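The Line Item

I should start with the spreadsheet, because that's where I lived that whole November. Row 14 said "gripper, replacement" and next to it was a cell I had left yellow for so long that I'd started to think of yellow as its natural color.

The laundry ran out of the back half of an old shoe store in Clivwood. We did wash and fold, plus the hanging work for two nursing homes, which meant socks and washcloths and all the little things that can't go through the big dryer without coming out the size of a doll's. Somebody has to clip those up by hand, and somebody has to unclip them. For nine years that somebody was mostly me, and my thumbs will tell you all about it if you sit next to me on the bus.

So we had the arm on a trial. A Kukberg, secondhand, on a rolling base with one bad caster. The deal was that we could run it until the end of the year and then either buy it or send it back, and my boss, who owns the building and hates a decision the way some people hate the dentist, had handed the whole business to me. "You're good with forms," she said. I had once filled out a form for her.

I had 3,445 dollars a month coming off the nursing homes and a note from the bank that used the word "prudent" twice. The arm itself I could just about swing if we stretched it over 25 payments. What kept me up was everything hanging off the arm. The fingers wore out. The pads on the fingers wore out faster. There was a service plan from Rahman, who sold the thing, and there was a cheaper service plan from Rahman that as far as I could make out consisted of a phone number.

I used to take my coffee over and sit on an upturned crate by the wall where the hanging bar was, with the laptop on my knees, and do the numbers while it worked. I told myself it was research. Really it was the nicest part of my day – the hum, the little pause it made before it reached for a clip, like a person about to say something at a dinner party and thinking better of it. I'd type a number, look up, type a different number.

It had a camera down by its wrist, and the laptop would show me what it saw if I asked. I asked a lot. I had the quote open in one window and the feed in the other, and I'd be reading about replacement pads at 673 dollars a set while I looked right at the pad, with its little specks of dust or debris, getting older.
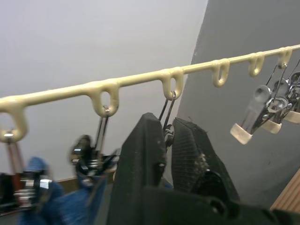
You're pricing the wrong thing, according to my boss, who had come in through the side door with her coat still on. The fingers were a few hundred here and a few hundred there, and she could live with that. What she wanted to know was where on my sheet it said what happened the week the arm was down and the nursing homes still wanted their socks. Was there a row for that? Had I put in a row for me?

I said I'd put in a row for labor.

She said labor wasn't what she'd asked.

I moved over on the crate and she sat on the other half of it, which neither of us had planned on, and we shared the coffee for a while. Then I showed her the sheet, all of it, even the tab I'd named "bad ideas." She scrolled with one finger. She stopped at a line for clips. Why were we budgeting for clips, did we not have clips? We had clips, I said, but we had every kind of clip known to man, bought whenever the last ones broke, and the arm would do better if they were all the same. Skomimum sold them by the case. I'd been going back and forth on it for a week because it felt silly to spend real money on clothespins for a machine's benefit when I had worked with the bad ones all that time and never said a word.

She thought that was the first sensible thing on the page. Buy the clips, she told me. Buy them either way.

So I made the clips their own row and colored it green, and I can't tell you how good that felt! One green row. I got a little reckless after that. I struck out the cheap service plan. I put in 2,000 for the down week, a figure I got by imagining the worst week I could and then adding lunch. I put myself in, by the hour, with a job title I made up on the spot and then had to spell-check.

The total at the bottom went up and up. She watched it climb and didn't take her coat off, and I waited for her to say the word from the bank's letter.

"It's a lot," she said.

"It is."

"What's it called, the number, if we don't buy it? Do you have that one?"

I did not have that one. I'd had a blank tab for it since the first day of the trial and I'd never typed a thing in there, because I knew what it was made of. It was made of my thumbs, mainly.

I opened the tab. The arm made its dinner party pause, and I rubbed my right hand for a minute, and then I asked her what she figured we should put in the first row.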